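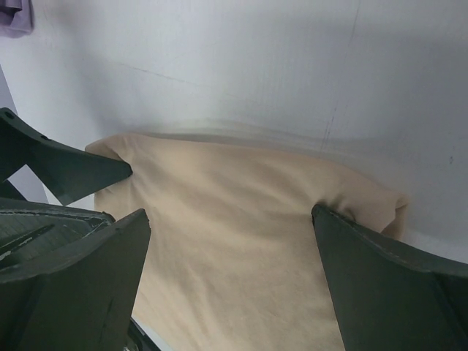

I've now gone eleven months without buying any clothes, and I have Thoughts. Quite a lot of them, sorry. Get a cup of tea.

If you've been reading since last December you'll remember how it started. I was doing my yearly going-through-the-bank-statements evening (with biscuits, as usual) and I added up everything under clothes and shoes. £2,310. On clothes! For one person who works from a spare bedroom! I went through it again in case I'd put the boiler repair in the wrong column, and I hadn't.

A big chunk of that was Vudora, which I'd had on my phone for years and opened the way other people open the fridge. Late at night, waiting for the kettle, sitting in the car outside the dentist. I deleted it that same evening and felt very noble, and then had to put it back on two days later to return a jumper. So the year began properly after the jumper had gone back.

The rules, for anyone who asked: no clothes, no shoes, no scarves or bags. Socks, tights and underwear allowed when the old ones are past it. Mending allowed and encouraged. Presents allowed, although I wasn't to drop hints (I did drop one hint, about slippers, and I got the slippers).

January and February were easy because it was all new and I was smug. March was horrible. The weather turned, every shop window in Plendureck filled up with stripes, and I stood outside one of them in the rain looking at a yellow raincoat like a dog outside a butcher's. I still think about that raincoat. I went back in April just to say hello to it and it had been sold, so that was that.

What I hadn't expected was how much time I'd get back. I used to spend whole evenings comparing near-identical cardigans and reading what strangers thought of the sleeves. Some of that time has gone on telly, I won't pretend otherwise, but I've also read more books than in the last few years put together, and I've finally learned to take up a hem. I learned from a library book and a lot of swearing. My first go was on an old pair of trousers and one leg came out noticeably shorter than the other, so I had to do the longer one again, and then the first one again, and they're now what you might call cropped.

Trousers, in fact, have been the theme of the whole year. Jumpers last forever if the moths leave them alone, but trousers go at the knee, or the seat, or the zip gives up on a railway platform (Ustance, in May, long cardigan, all fine). By midsummer I'd got down to 2 pairs I could wear in front of other people, and I was washing one while wearing the other like somebody on a camping holiday.
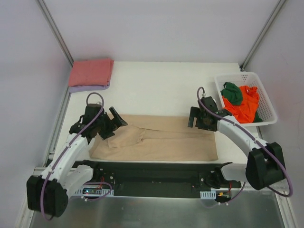 Beige trousers, with a towel and a folded cloth behind. A summer in one picture, more or less!

The zip defeated me, so I took it to Bañuelos, the little alterations place behind the market, and I wish I'd gone in years ago. They put in a new one and tidied up a pocket I hadn't even mentioned. I've been back with a coat lining and a skirt since. Mending does cost money, which some of the very cheery no-spend blogs skip over, but it's a different sort of spending – you come home with something you already like and know how to wear.

A few of you wanted to know whether I'd got bored of my wardrobe. Yes! Very! Around June I was sick of the sight of everything in it. Then I hung up all the things from the back of the cupboard and it was a bit like shopping, because I'd forgotten half of them. There was a green shirt in there with the label still on. I've worn it nearly every week.

The other question was about the money. I've been moving what I would have spent into a separate account (a guess each month, based on last year's figures) and there's £1,697 in it this morning. I had a grand idea of reaching £3,000 and that was never going to happen, seeing as I didn't spend that much on clothes in the first place. Maths has never been my thing. Part of it's going on a new mattress and I'm ridiculously excited.

As for next year, I haven't decided. I don't want to go straight back to how I was, but I would like a decent waterproof, and my walking boots let in water on both sides now. I might try a short list, written down in advance, and stick it on the inside of the wardrobe door. Vudora is staying off the phone.

If you've done a year like mine, tell me in the comments what you bought first afterwards. And if anyone spots a yellow raincoat in a size 14, second-hand, please keep hold of it for me until January.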